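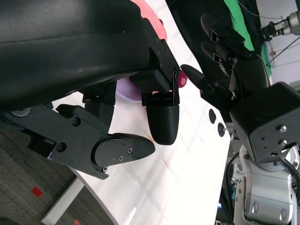

Kamolrat Room, Brimar Building: Table and Small Parts

Gallery page 4 of 6. Maintained by Hsin-yi Kwan. Last revised 26 February 2025.

The pages in this set record the furniture and surfaces of the Kamolrat Room for people who book it and for those who look after it. Page 4 covers the white table, the small parts used on it, and the floor next to it. Chairs and shelving are on page 2. Lighting has its own page, still in draft.

Table, white top and white leg. The edge of the top is curved. Faint light lines form a grid on the surface. The grid is for rough placement only and should not be used for measurement. Use the steel rule from the drawer.

Brown mark. A thin stain on the white top, entered in the surface log by Chia-jung Chiu. Source not established. Plain water and a soft cloth had no effect on it. Do not use abrasive pads on this top. A second treatment is planned for March and the result will be entered in the log under the same number. Until then the mark stays listed as cosmetic and the table remains in service.

Small colored parts. Pale purple, pink and magenta. The purple one has a small dark dot. Colors are written in the log exactly as above. Earlier entries used "violet" and "lilac" for the same part, and Pao-chu Tu has corrected them as far back as sheet 18. Parts are logged out by color and logged in by color. If a part is replaced, keep the color name and add the date of replacement.

Discs. Two, small, round and dark, on the white surface. They are logged as a pair on one line. They go back in the shallow tray, flat, with the lid on. A disc found on the carpet should be wiped before it goes into the tray, as grit under a disc will scratch the top.

Floor. Gray carpet with a small red square marker. Leave the marker in place when vacuuming and work around it with the narrow nozzle. If a corner lifts, press it down and report it. Do not fit a new one from a different roll, because the reds do not match and the older shade is the one given on the room plan.

Hangings. Green cloth beside black fabric. Neither is to be used for wiping the table. Both are taken down for washing on separate days so that one is always up. Jean Moffat keeps the wash dates.

Wiping down. Lift the small parts off first and set them on a clean towel. Wipe from the middle of the top toward the curved edge, then along the edge in one pass. Dry with a second cloth. Water left on the top dulls the grid lines over time, and they are already faint. The leg needs a wipe once a month, more often near the foot, where carpet fiber collects.

Corrections to color names, part counts or log references go to Hsin-yi Kwan. Requests to move the table go to King-fai Tai, in writing, with the preferred position marked on a copy of the room plan.

Previous: page 3, Windows and Blinds
Next: page 5, Storage Trays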